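Schedule C

The renewal notice for Motum reached the Kitcombe office on a Tuesday, at 9.04 in the morning, and was routed to the contracts desk because its subject line contained the word "fee". The contracts desk was one person. She opened the attachment, saved it under the correct reference and printed Schedule C, as she did every year.

Motum ran the tills. It also ran the stock ledger, the staff rota and the label printers in all 16 shops, and it had done so through four changes of owner at the software firm and one at Kitcombe. The agreement was renewed each April. Schedule C listed the sites covered, one per line, with a site code, a trading name and a charge. The sum of the charges was the annual fee.

Schedule C listed 17 sites.

She checked the code of the extra line against the property register. The code was 011. The trading name was Avley. Kitcombe had no shop at Avley and the register gave no lease, past or present, at that address. The charge was the standard charge for a small branch with 2 tills.

She pulled the previous year's schedule. Avley was on it. She pulled the year before that, and the one before that, and went back as far as the scanned files allowed. Avley was on all of them, always in the same position, between Harbour Road and the garden centre. The total had always been paid.

The procedure for a disputed line was set out in clause 14. The customer was to raise a query through the support portal, giving the site code and the grounds for dispute. She did this at 10.20. Under "grounds" she entered: site does not exist.

The portal assigned the query a priority of 4 and returned an automatic message. Site 011 was active. Its last upload had been received at 02.00 that morning. A query on an active site could be raised only by the site itself.

She read the message twice and went to make tea. The kitchen was on the landing.

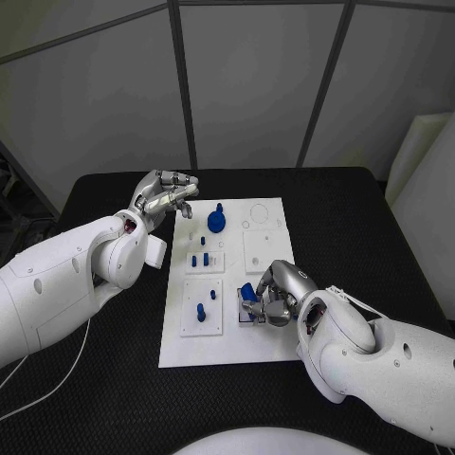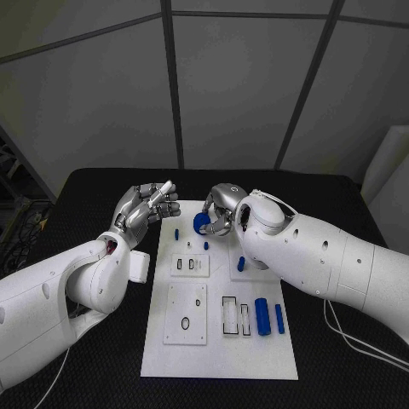
When the tea was made she went back to her desk and asked the system for the Avley sales file. She had the permissions for this, though she had not used them before. The file took a long time to open.

The records were well formed. Each day had an opening float, a list of transactions, a closing count and a signed-off variance. The variance was always nil. No other site in the company had ever managed a nil variance for longer than a fortnight. Avley had managed it every day for as long as the file ran.

It sold ordinary things. There were light bulbs, string, paraffin, seed potatoes in season. The prices were correct for each year. On wet days it sold more umbrellas, and she compared the dates with the rainfall figures used by the ordering module and found that they agreed. Stock came in on a supplier account called Grabowska, which appeared nowhere else in the ledger, and was always paid for within the month out of takings. Nothing was owed in either direction.

She considered the possible causes. The first was test data. Most systems of that age had been installed with a sample branch for training, and it was common for the sample branch to be left in. A sample branch did not usually move its prices. The second was fraud, but fraud required that money should leave, and no money had left except the licence charge. The third was that the register was wrong.

She rang the number held for the site. It rang with the flat, slightly distant tone of a rural exchange. After the eleventh ring the call was answered by a recorded voice giving the opening hours, half past eight to half past five, closed for lunch. It was ten past one.

She tried again at five past two and the line was engaged.

At three she wrote the memorandum. It ran to a page. Paragraph 1 stated that the renewal contained a line for a site not shown on the property register. Paragraph 2 stated that the site was trading. Paragraph 3 gave its takings for the last full year, which were modest, and noted that they had been deposited in an account in the company's name that did not appear in the accounts. The balance was given in a footnote. It was larger than the annual fee by a factor of roughly 100.

Paragraph 4 was headed "Options". Option A was to strike out the line. Under clause 9 the vendor would then withdraw the licence at midnight on the last day of the term, and the tills would lock. Option B was to renew as presented.

She looked at the heading for some time. Then she opened the Avley file again, to check a figure, and saw that the day's transactions had begun to come through ahead of the nightly upload. There was one ball of string. There was one box of matches. At 15.12 there was a no-sale, which was the code entered when the drawer was opened without a purchase, usually to give change. The comment field was normally left blank on a no-sale. In this one somebody had typed: sorry we missed your call.

She deleted paragraph 4 and the footnote. After a moment she deleted the rest.

The renewal was countersigned at 16.45 and returned through the portal with Schedule C unaltered. In the property register, between Harbour Road and the garden centre, she inserted a row. The form would not save without a date of opening, so she rang Avley to ask for one.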